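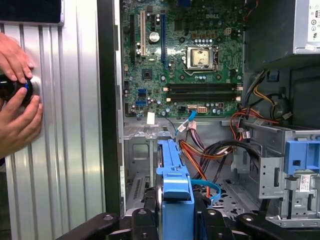 발표자 노트: 로봇 셀 하나 사는 데 진짜로 드는 돈
2025년 3월 30일, 발표 시간 넉넉함, 질문은 중간에 받아도 됨

(첫 슬라이드 띄우고 물 한 모금)

안녕하세요, 반갑습니다. 저는 중고 PC 분해 라인 쪽에서 장비 구매를 맡고 있어요. 원래는 부품 창고에서 재고 보던 사람인데, 어쩌다 보니 견적서 읽는 사람이 됐습니다. 오늘은 알고리즘 얘기는 거의 안 할 거예요. 그건 저보다 잘하시는 분들이 이 방에 잔뜩 계시니까요. 저는 돈 얘기, 납기 얘기, 그리고 제가 작년에 예산표에서 빼먹은 줄 얘기를 하려고 합니다.

우선 우리가 뭘 하려는 건지부터요. 데스크톱 본체를 열고, 그리퍼로 하드디스크 캐리어를 잡아서 빼는 일입니다. 말로 하면 한 줄이죠! 그런데 이 한 줄짜리 작업으로 업체 세 군데에 견적을 요청했더니 금액이 너무 제각각이라, 처음엔 제가 메일을 잘못 보낸 줄 알았어요. 나중에 보니 요청서가 문제였습니다. 제가 "PC에서 드라이브 분리"라고만 썼거든요. 어떤 업체는 옆판 여는 것부터 로봇이 하는 걸로 읽었고, 어떤 업체는 사람이 다 열어서 대 주는 걸로 읽었어요. 그러니 금액이 같을 수가 없죠.

(여기서 잠깐 쉬고, 견적 요청서 써 본 분 손 들어 보시라고 하기)

그래서 두 번째 요청서에는 작업을 동작 단위로 쪼개서 썼습니다. 본체는 누가 올려놓는가, 옆판은 누가 여는가, 케이블은 누가 뽑는가, 캐리어는 어디를 잡는가. 그리고 빼낸 드라이브는 어디에 내려놓는가. 마지막 항목은 Touran Mousavi 님이 넣자고 하셨는데, 덕분에 트레이 값이 처음부터 견적에 들어왔어요. 정말 고마웠습니다. 트레이가 은근히 비싸요. 맞춤으로 깎으면 더 비싸고요.

견적은 Dratcombe, Merkis, Vrettos 이렇게 받았습니다. 어디가 좋고 나쁘다는 얘기는 안 할게요. 스타일만 말씀드리면 Dratcombe는 팔이랑 제어기랑 설치까지 한 묶음으로 가져왔고, Merkis는 팔만 싸게 주고 나머지를 전부 옵션으로 빼 놨어요. Vrettos는 그리퍼 쪽이 강한데 납기가 길었습니다. 191일이요. 숫자 보고 저 혼자 회의실에서 소리 질렀습니다. 예산 연도가 넘어가 버리잖아요. 납기를 금액 옆 칸에 같이 적어 두시길 바랍니다. 저는 따로 적어 놨다가 비교표를 처음부터 다시 만들었어요.
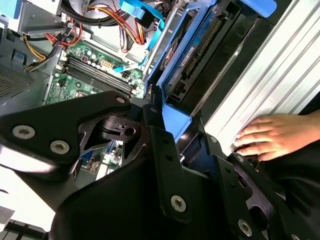
자, 그리퍼 예산으로 넘어갈게요. 제가 제일 크게 틀린 데가 여기입니다. 첫 예산안에서 저는 그리퍼를 "액세서리" 줄에 넣었어요. 팔이 본체고 손은 부속이다, 이렇게 생각한 거죠. 그런데 우리 일은 손이 거의 전부예요. 본체 안은 좁고, 메모리 슬롯 옆에 전원선이 지나가고, SATA 케이블은 제멋대로 휘어 있습니다. 손가락이 조금만 두꺼워도 들어가는 각도가 안 나와요. 표준 손가락으로 시작했다가 맞춤 손가락으로 바꾸면 설계비가 따로 붙고, 시험용으로 한 벌, 예비로 또 한 벌이 필요합니다. 그래서 지금 예산표에는 그리퍼가 자기 항목을 따로 갖고 있고, 손가락 세트는 처음부터 2벌로 잡아 놨어요.

손목 카메라도 비슷합니다. 카메라 값 자체는 큰돈이 아니에요. 브래킷, 케이블, 교정하는 시간, 이런 게 줄줄이 따라옵니다. 그리고 조명! 알루미늄 옆판이 골이 져 있으면 빛을 엄청 튕겨내요. 조명 예산을 0원으로 써 낸 사람이 바로 접니다. (웃음 기다리기. 안 웃으면 그냥 넘어가기)

Parviz Rashti 님이 검토 회의에서 물어보신 게 있어요. "사람은 그 자리에서 빠지나요?" 제 대답은 "아니요"였습니다. 분해할 때 본체를 잡아 주고 옆판을 받쳐 주는 손이 여전히 있어야 하는데, 인건비를 통째로 절감분에 넣으면 회수 기간 계산이 아주 예쁘게 나와요. 예쁘게 나와서 결재도 빨리 나고요. 그다음 분기에 제가 불려 갑니다. 그래서 저희는 도입 첫해 인건비를 그대로 두고 계산했어요. 회수 기간이 길어 보여서 속이 좀 쓰렸지만 저는 이쪽이 마음 편합니다.

같은 이유로 안전 쪽 돈도 일찍 넣으세요. 사람이 손을 넣는 작업이면 위험성 평가가 먼저고, 거기서 나온 결과에 따라 속도 제한이든 센서든 배치든 달라지거든요. 팔을 고른 다음에 평가를 맡기면 이미 산 물건에 맞춰서 돈을 더 쓰게 됩니다. 저는 평가비를 구매비보다 윗줄에 적습니다. 표에서 순서가 뭐 대수냐 하실 수 있는데, 윗줄에 있는 건 잘 안 깎여요. 경험담입니다.
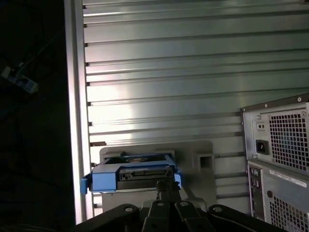
시험용 본체 얘기도 해야죠. 업체에 시연을 부탁할 때 깨끗한 새 본체를 보내면 안 됩니다. 저희가 다루는 건 모델마다 캐리어 모양이 다르고, 걸쇠 위치도 다르고, 안쪽 브래킷도 달라요. 그래서 실제 입고품 중에서 골라서 보냈고, 라벨 붙은 것도 먼지 앉은 것도 그대로 보냈습니다. 택배비가 꽤 나왔는데 이것도 예산표에 줄이 없었어요. 본체가 무겁습니다, 여러분. 왕복이면 더 무겁고요(기분상).

시연 볼 때 저는 성공 횟수만 보지 않고 실패했을 때 뭘 하는지를 봅니다. 캐리어가 걸려서 안 나오면 멈추는지, 그냥 계속 당기는지. 멈춘 다음에 작업자가 다시 시작시키려면 버튼을 몇 번 누르는지. 영업 담당자분들은 이 질문을 별로 안 좋아하세요. 그래도 꼭 물어보세요.

소프트웨어 쪽은 Brirkeo를 쓰기로 했는데, 연간 갱신이라 첫해 견적에 있는 금액만 보면 큰일 납니다. 저희는 최대 2년까지 가격을 고정하는 조건을 넣었고, 그 이후는 솔직히 저도 모르겠어요. 협상은 그때의 제가 하겠죠. 교육비는 따로 받아 두세요. "설치에 포함"이라고 적혀 있으면 몇 명이 어디서 받는 건지까지 써 달라고 하시고요.

일정은 10월에 설치하는 걸로 잡고 거꾸로 세었습니다. 발주, 손가락 설계, 안전 평가, 전기 공사. 전기 공사는 건물 쪽이랑 얘기해야 하니까 로봇 업체 일정표에는 아예 없어요. 바닥 고정도 마찬가지입니다. 이 두 가지는 여러분 달력에 직접 적으셔야 해요.

(다음 슬라이드: 예산표 양식. 글씨 작으니까 천천히 읽어 주기)

화면에 있는 건 저희가 쓰는 표예요. 왼쪽 칸이 항목이고, 그 옆이 금액, 납기, 담당자, 그리고 제일 오른쪽이 "누가 가정했는가"입니다. 마지막 칸은 좀 민망하지만 효과가 좋아요. 조명 0원 옆에 제 이름이 지금도 적혀 있습니다. 필요하신 분은 쉬는 시간에 저한테 메일 주소 적어 주시면 빈 양식 보내 드릴게요. 엑셀이고 매크로는 없습니다.

(질문 받기. 유지보수 계약 질문 나오면 예비 슬라이드로. 업체별 금액 물어보면 비밀유지 걸려 있다고 말하기)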